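Search this site Search Go

About Julell

Hi, and thanks for poking around! I'm Trilok Nishad, and I started Julell in Ludville with a borrowed workbench and one very patient landlord. We teach robots to do household chores by recording people doing them first, with grippers held in the hands. Plates, cupboards, laundry, all the stuff you'd gladly hand over to a machine.

Most company pages skip the bad week. Ours was in June, and it still shapes how we work, so I'd like to tell you about it.

We had delivered a batch of 223 recordings to our first customer, Lodhi, and their arm kept closing its fingers a little short of the plate. Not by much (a thumb's width, maybe) but enough to knock a dish off the counter and send it across the kitchen. A piece of it landed by an engineer's foot. She was fine, thank goodness, and I still felt sick when she called.

It took us nine days to find the fault. One of the cube markers had worked loose on its mount, and it shifted a bit every time the gripper was set down. Our software trusted the cube completely, so it wrote down the wrong hand position and carried on happily. We'd checked the video and the cables and the file sizes, and never once wiggled the cube!

We pulled the whole batch, told Lodhi exactly what we'd done, and re-recorded it at our own expense. Then we changed the routine. Both cubes get checked by hand before a session and again after every 41 takes, and anyone in the room can call a stop, including whoever started that morning. Our Kimham studio works the same way.

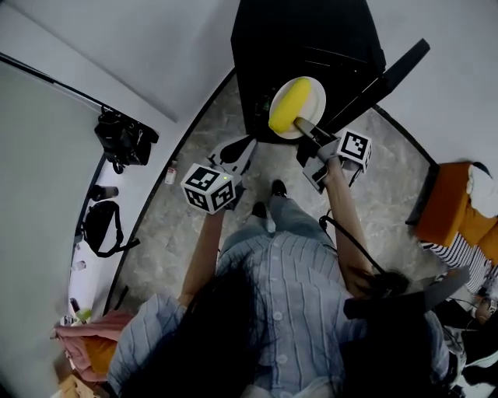
Recording a plate task with both grippers, a marker cube on each.

Lodhi stuck with us, and they now send people over to try the grippers for themselves (they're better at it than I am). If you'd like to do the same, or you've had a bad week of your own and want to compare notes, drop by the Ludville shop. Ring the bell twice, the first ring doesn't always go through.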